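Spent most of November fixing the faucet cell in our simulator. A few people asked how it is set up and what was wrong with it, so I'm writing it down in one thread.

The cell is small. One arm, one faucet, a flat floor. The job is to put a fingertip on the handle and push it until the valve counts as open. No water. The valve is a hinge with a limit at each end and a number for how far it has turned.

We run it in Kotian at Mirelora. The real version of the arm is at the Pleddale shop, bolted to a bench. The sim cell is where we try a controller before anyone drives over there with it.

What broke: after an update to the faucet model, the pass rate on the handle push dropped. Same controller, same start poses, same seed list. The nightly job runs 2000 pushes and 1632 of them passed. Before the update, all but a handful did.

First thing I do with a drop like that is rerun the old model on the new build. The old model passed like it used to. So the build was fine and the problem was in the faucet files.

Second thing is to sort the failures by how they fail. There were three piles: the finger missed the handle, the finger touched and slid off, or the finger pushed fine and the hinge stopped early.

The misses were the smallest pile, 132 runs. I left those for last. Should have done them first, they were the easy ones.

Sliding off was the big pile. The handle is a cross-bar with a tapered lever on each side, so there isn't a lot of flat surface to push on. If the collision shape doesn't follow the taper, the finger meets a surface that isn't where the picture says it is.

That was the problem. The update gave the handle a new visible mesh and kept the old collision shape, which was one fat capsule across both levers. It stuck out past the metal near the tips. On screen the finger stopped in the air next to the lever and then skated around something you couldn't see.

To check this yourself, turn on the collision overlay and drag the arm in by hand until the fingertip is almost on the end of the lever. Stop there and look at it from more than one side. A gap that looks fine from the front can be way off from somewhere else. 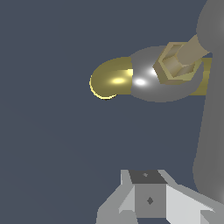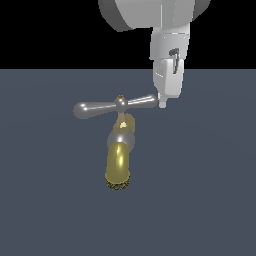
Archana Sandhu
Simulation engineer, Mirelora

The second picture is the one to use for the fingertip. The right end of the handle and the tip of the finger have a tiny gap between them, with the finger slightly higher. When I bring the arm to a pose like that with the overlay on, I want the collision outline to sit on the lever and nowhere else.

The first one has the gripper at the bottom and metal parts up close, with a lot of plain background in between. I keep a close view open while I work. It's better for spotting shapes that poke through each other at a joint.

The fix for the handle was to throw out the capsule and build it from five pieces: one sphere for the hub, and two pieces for each lever. The inner piece is a short cylinder, the outer one is a convex hull cut from the visible mesh. More pieces means slower contact checks, but I timed it and could not see a difference in the nightly run.

Next, friction. Somebody had set the handle to very high friction to cover for the sliding. I won't guess who, it may well have been me. With the right shape it made the finger stick, and the arm would shudder when it tried to let go. I put it back to the default for metal on plastic in our materials table.

If you are raising friction to make a task pass, go look at the shape first.

Then the early stop. The hinge limits in the file were fine. The stem was not. Its collision cylinder overlapped the collar under it by a hair, and when the handle had turned far enough the solver treated that as a jam. It only happened on pushes that came in with a bit of downward force.

We don't need the stem and the collar to collide with each other at all. They are fixed parts of one object and the hinge already says how they move. I added the pair to the ignore list and the early stops went away.

A check worth adding if you have hinges in your files: turn every joint from one limit to the other with no robot in the cell, and log the torque it takes. It should be flat. Ours had a bump. We now run the sweep 20 times per object on import and refuse the file if the curve isn't flat.

Last, the misses. The arm went to the place where the lever tip used to be. The new handle was modeled with a slight tilt and the target point was still typed in by hand from the old one. I moved the target into the faucet file as a named point attached to the lever. If the lever moves, the target moves with it.

There was one more typed-in number, the height the arm hovers at before coming down. It is measured from the same point now.

Somebody will ask about the Serkico settings for the arm. I didn't touch them. Joint gains, speed caps and wrist payload are the same as on the real one and they stay that way. If the sim needs different gains to pass, then it isn't telling us much about the arm at Pleddale.

Upkeep on a cell like this is dull but it is real work. My list after any change to a model:
turn on the overlay and look at every part that gets touched
sweep the hinges with no robot
rerun the old seeds before making new ones
search the scripts for typed-in positions

I also save the overlay view with each version of the faucet. Comparing last month's outline with today's takes a minute. I spent two days on logs before I thought of opening the viewer.

Current state: handle pushes are back where they were before the update. A few still slide, nearly all from start poses where the finger comes in steep over the rounded tip. I think those are fair failures. A real finger would probably slip there too, and I'd like the controller to learn to pick a better angle.

Still open: the handle feels too light. The real one has a rubber seal in it and drags a little all the way around. I have a spring scale and a permit to borrow the faucet from the Pleddale bench, so measuring that drag is the next job. I'll add the numbers to this thread when I have them.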